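Usgate Community Help > Play and Learning > Pretend Food

Toy sandwich set: bacon slides off the lettuce, bread falls over in the container

Posted by Inger Juhl

I am setting up a sandwich-making table for our play corner and would like to fix two problems before it goes into regular use. The parts are toy bread slices with an orange-brown crust, a ruffled green lettuce leaf, bacon strips and a round pink plate with a raised rim. The bread is kept in a clear plastic container to the left of the plate. Everything sits on a green tablecloth.

The build order is bread, lettuce, bacon, then a second slice of bread on top.
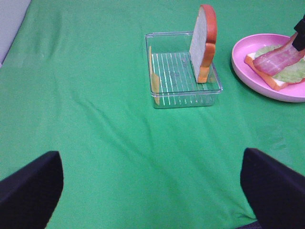 Problem one is the bread storage. I want the slices upright so they can be picked up by the top of the crust. Laid flat, they are hard to get hold of against the ridged floor. A slice stands well enough when it leans on an end wall, but if the container is bumped it tips toward the middle, and then the next person has to dig it out.

Problem two is the bacon. The lettuce is frilly and does not lie flat, so the strip rests on a few high points. If I put the closing slice on from one side, the bacon travels with it and ends up on the plate. I have tried laying the strip lengthwise and crosswise and I can't say I see a difference. 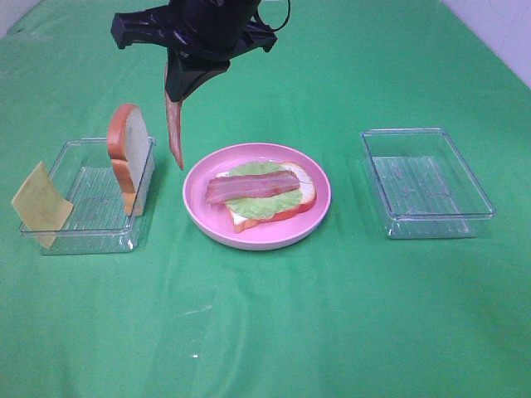 Bread, lettuce and one strip of bacon on the plate. Spare slice upright in the container at left.

The cloth needs to stay. The tabletop under it is glossy and the plate moves around on it without one. I would prefer not to glue anything, as the same parts are used for sorting at another table. Velcro is also out. We had a set with it and it collected lint until it no longer held.

Preben Hafþórsson

Treat these as separate problems.

Container: the slices fall because the base is much longer than they are thick, and the ridges run lengthwise, so they do nothing to stop a slice sliding along the floor. You need something crosswise. Cut two strips of clear packaging plastic to the inside width, fold each at 90 degrees along its length, and stand them in the container as low stops, one a short distance in from each end. The gap between stop and end wall should be the thickness of a slice plus 6 mm. Less than that and small hands pull the whole container up with the bread. Removable double-sided tape is sufficient for the stops.

Bacon: press the center of the lettuce down with two fingers before placing the strip. Set the strip over the middle of the bread, let it overhang equally at both ends, and release it only when it is touching along most of its length. The closing slice should come straight down. Any sideways movement on contact will drag the strip.

If the leaf springs back, flatten it under a stack of books overnight. Ours kept its shape for most of November after that.

Ketill Kjærgaard

just get a different set, the one from Brultham has pegs. 49 pieces and none of ours have gone missing

Inger Juhl

The peg version fixes the order of the layers, and I want them to be able to get the order wrong. Thank you though.

I cut the stops as Preben described and will tape them in this afternoon. I also repeated the bacon step with the leaf pressed down first.
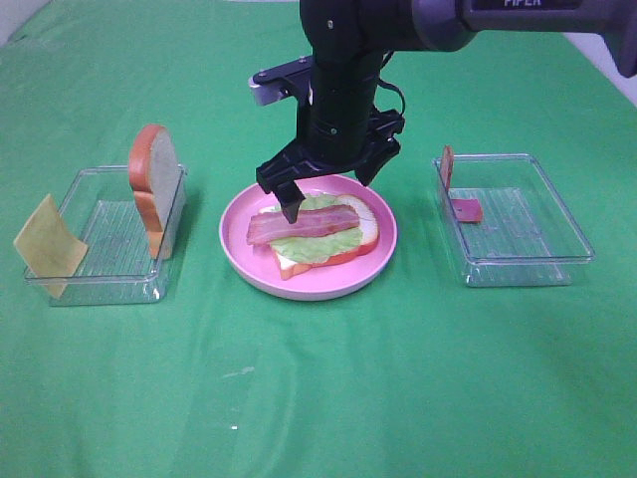 Pressing the leaf makes the strip easier to place. The overhang on the left is still longer than I would like, and I think the leaf itself needs to be turned so that more of it sits over the crust side. I will try the books.

Annatjie Hendricks

One addition on the tablecloth. Creases matter more than they seem to, as a plate or container straddling one will rock. Iron the cloth on the reverse side, pull it over the table edges and clip it underneath. Spring clips from any hardware store will do, spaced evenly along the long sides.

For the container, you could also put a weight under it. A flat bag with 700 grams of rice, the same size as the base, stops it shifting when someone leans on the table. It does raise the container, so check that the shorter children can still reach the bread. I would do the clips first and see if you still need the bag.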